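Accueil | Cinéma | Séries | Musique | Portails | Article au hasard

Trerkham (film)

Trerkham est un film dramatique réalisé par Mizanur Fakir, produit par la société Stirus et interprété par Hashini Hettiarachchi dans le rôle principal. Il s'agit du deuxième long métrage du réalisateur, après une première œuvre restée inédite en salles. Le titre reprend le nom du bourg portuaire où se déroule l'intrigue.

Le film raconte le retour d'une ancienne chanteuse de variétés dans la ville de son enfance, où elle doit régler la succession de son père, projectionniste et propriétaire de l'unique cinéma local. Sa durée est de deux heures et 14 minutes dans la version sortie en salles. Une version plus longue a été montrée lors de quelques projections publiques.

Synopsis

Nila Perrin a quitté Trerkham à dix-neuf ans pour faire carrière dans la chanson. Elle y revient à la mort de son père et apprend que le cinéma familial, le Zirkwood, est grevé de dettes. Un acheteur propose de reprendre le bâtiment pour y installer un entrepôt frigorifique. L'offre est valable jusqu'à la fin de la saison de pêche.

Dans la cabine de projection, Nila découvre des bobines non étiquetées. Ce sont des films tournés par son père avec les habitants du bourg, qui y jouaient leur propre rôle ou celui de leurs voisins. Elle décide d'en projeter un chaque lundi soir. Les premières séances n'attirent que les anciens figurants, puis le public s'élargit. Une partie des habitants s'oppose cependant à ces projections, car plusieurs films évoquent le naufrage d'un chalutier dont les circonstances n'ont jamais été établies.

Le dernier tiers du récit est consacré à la bobine du naufrage, que Nila hésite à montrer. Le film s'achève au moment où la lumière s'éteint dans la salle, sans que le spectateur sache quelle bobine a été chargée.

Fiche technique

Titre : Trerkham
Réalisation : Mizanur Fakir
Scénario : Mizanur Fakir
Production : Stirus
Laboratoire et étalonnage : Kumarasinghe
Format : couleur, avec séquences en noir et blanc
Genre : drame
Durée : 134 minutes

Distribution

Hashini Hettiarachchi tient le rôle de Nila Perrin. Les rôles secondaires sont confiés pour la plupart à des comédiens de théâtre sans expérience du cinéma. Les figurants des films amateurs projetés au Zirkwood sont des habitants de la côte, recrutés par annonce affichée dans les ports et les salles des fêtes.

Production

Écriture

Mizanur Fakir commence l'écriture du scénario pendant le montage de son premier film. La version initiale, intitulée Les Lundis du Zirkwood, suivait trois familles du bourg sur une période de vingt ans. Le personnage de Nila n'y apparaissait que dans deux scènes. Le réalisateur a resserré le récit autour d'elle à partir de la quatrième version, et les trois familles sont devenues les personnages des bobines retrouvées.

Le scénario définitif ne comporte presque pas d'indications musicales. Les chansons que Nila est censée avoir interprétées au cours de sa carrière y sont mentionnées par leur titre, sans paroles. Celles-ci ont été écrites plus tard, pendant les répétitions.

Choix des interprètes

Le rôle de Nila était d'abord destiné à une chanteuse professionnelle. Après plusieurs essais, la production s'est tournée vers Hashini Hettiarachchi, connue jusque-là pour des rôles comiques à la télévision. L'actrice a suivi six mois de cours de chant avant le tournage et interprète elle-même toutes les chansons du film. Elle a également appris à charger un projecteur de 35 mm, et les plans de manipulation des bobines ont été tournés sans doublure.

Tournage

Le tournage a duré 46 jours, répartis en deux périodes. La première, en février, a été consacrée aux extérieurs sur le port et aux scènes de procession. La seconde, en juin, a réuni l'équipe dans une ancienne salle paroissiale transformée en cinéma par le service de décoration. Les fauteuils provenaient d'une salle de spectacle en cours de démolition.

Les faux films amateurs ont été tournés séparément par une équipe réduite, avec du matériel d'époque et de la pellicule en 16 mm. Leur durée totale dépasse trois heures, dont une vingtaine de minutes figure dans le montage final. Mizanur Fakir dirigeait lui-même ces prises de vues et laissait les figurants improviser leurs dialogues, qui n'ont pas été enregistrés.
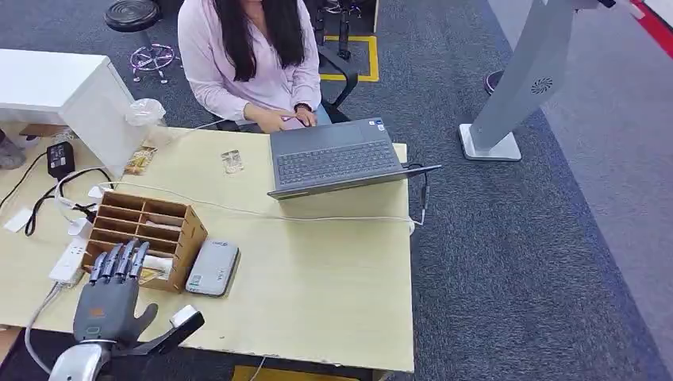 Montage et postproduction

Le premier montage durait plus de trois heures. Le réalisateur a supprimé une intrigue secondaire concernant le frère de Nila, dont il ne reste qu'une photographie accrochée dans la cuisine et une réplique dans la scène du notaire. Les travaux d'étalonnage ont été confiés au laboratoire Kumarasinghe, qui a aussi assuré la numérisation des séquences en 16 mm. Les rayures et les sautes d'image de ces séquences sont d'origine et n'ont été ni accentuées ni corrigées.

Le mixage a fait l'objet d'un différend entre le réalisateur et la production. Stirus souhaitait que les films amateurs soient accompagnés d'une musique orchestrale. Mizanur Fakir tenait à ce que seul le bruit du projecteur soit audible. La solution retenue conserve le bruit du projecteur dans toutes les séquences sauf une, celle du mariage, où l'on entend un air d'accordéon joué dans la salle par un spectateur.

Musique

La bande originale se compose de onze morceaux, dont cinq chansons interprétées par Hashini Hettiarachchi. La plus longue, La Jetée, est entendue une première fois sous forme de maquette diffusée par un autoradio, puis chantée en entier dans la scène du banquet. L'accompagnement est assuré par un quatuor formé d'un accordéon, d'une contrebasse, d'une guitare et d'un harmonium.

L'album a été publié deux semaines avant la sortie du film. Il contient une version instrumentale de La Jetée qui ne figure pas dans le long métrage.

Sortie et exploitation

Le film a été présenté hors compétition dans plusieurs festivals régionaux avant d'être distribué dans 295 salles. Cette combinaison a été réduite dès la troisième semaine, mais le film est resté à l'affiche pendant tout l'hiver dans les cinémas d'une ou deux salles. Certains exploitants l'ont programmé exclusivement le lundi soir, en référence aux séances du récit.

L'édition vidéo comprend l'intégralité des films en 16 mm, présentés sans commentaire et dans l'ordre de leur tournage. Un livret reproduit les annonces de recrutement et une partie des carnets de travail du réalisateur.

La version longue, qui rétablit l'intrigue du frère, n'a pas été éditée. Elle a été projetée dans un petit nombre de ciné-clubs, en présence de Mizanur Fakir.

Accueil critique

La critique a réservé au film un accueil globalement favorable. L'interprétation de Hashini Hettiarachchi a été saluée par la plupart des commentateurs, qui ont relevé la sobriété de son jeu après une carrière consacrée à la comédie. Les séquences en 16 mm ont également retenu l'attention, plusieurs articles les jugeant supérieures au reste du film.

Les réserves portent principalement sur le rythme de la première heure et sur le personnage de l'acheteur, considéré comme peu développé. La fin ouverte a divisé le public. Lors des débats organisés en salle, le réalisateur a toujours refusé d'indiquer quelle bobine Nila choisit de projeter, et il a précisé que la question n'était pas tranchée dans le scénario.

Analyse

Les études consacrées au film s'attachent surtout à la place du cinéma amateur dans le récit. Les habitants de Trerkham assistent à des scènes qu'ils ont eux-mêmes jouées, parfois sous le nom d'un voisin, et les conflits du présent naissent souvent de ces échanges d'identité. Le boulanger reproche ainsi à un pêcheur la manière dont celui-ci l'a incarné trente ans plus tôt.

Le traitement de la couleur suit la progression de l'histoire. Les scènes de jour sont dominées par des gris et des bruns jusqu'à la réouverture du Zirkwood. Le rouge n'apparaît ensuite que dans la salle, sur le rideau et les fauteuils, avant de gagner les vêtements des spectateurs dans les dernières séances.

Le père de Nila n'est jamais montré de face. Il apparaît dans ses propres films sous forme d'ombre portée, ou par sa main devant l'objectif au moment d'arrêter la caméra. Sa voix est entendue une seule fois, sur le répondeur de la maison.

Postérité

Une adaptation théâtrale a été montée par une troupe itinérante, avec l'accord de Stirus. Elle conserve le cadre du cinéma, mais remplace les projections par des scènes jouées derrière un drap éclairé. Mizanur Fakir n'a pas participé à cette adaptation.

Les décors de la façade du Zirkwood ont été conservés après le tournage et remontés dans la cour du laboratoire Kumarasinghe, où ils servent d'entrée à la salle de visionnage.

Articles connexes

Mizanur Fakir
Hashini Hettiarachchi
Stirus (société de production)
La Jetée (chanson de Trerkham)
Cinéma amateur
Format 16 mm
Projectionniste
Film dans le film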